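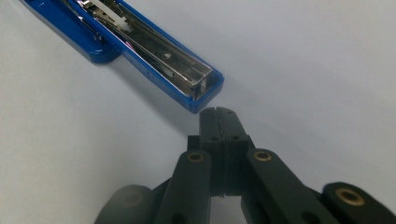

Pusher sticks halfway along the channel - stapler repair

tranbridge_desk
Blue desk stapler, plastic body, metal channel. With the magazine open the white pusher travels freely at the back and drags near the middle. Last few staples don't feed. Clean the track, or bin it? It does maybe 22 packets a week.

Harms
Clean it first. Cotton bud, isopropyl, both rails, full length. Paper dust and staple glue build up where the strip rides. No oil.

dustuletti
Disagree on the oil. A trace of dry PTFE on the rails is fine. I look after 88 desk staplers across two floors and the treated ones come back less often.

Harms
Lubricant in the channel ends up on page one of whatever you're stapling. Seen it on a colour report. The rails are smooth sheet metal, they don't need it.

Wiebke Frerichs
Check the spring before arguing about lubricant. If it has a kink partway, the pusher will drag at the same spot every time. Pull the pusher to the rear by hand, let it forward slowly, and note where it hesitates. Same spot with no staples loaded means spring or rail. Only with staples loaded means glue or the wrong size.

tranbridge_desk
Hesitates empty as well, same place. There's a small round mark in the channel floor about there, rivet or hole, can't tell. Could the pusher be catching on it?

Wiebke Frerichs
Possible if it's a rivet standing proud. Run a fingernail across it in both directions. If it catches, a few strokes with a fine needle file, then wipe out the filings.

dronen
Or buy another one. Labour on this is already past the price of a stapler.

Harms
It's a ten-minute job and the rest of it works. Not everything needs to go in the grey bin.

tranbridge_desk
Nail caught slightly on one side. Filed it, wiped the channel with isopropyl, no PTFE. 194 staples through so far and the end of each strip feeds.

dustuletti
Report back in February. I still say PTFE.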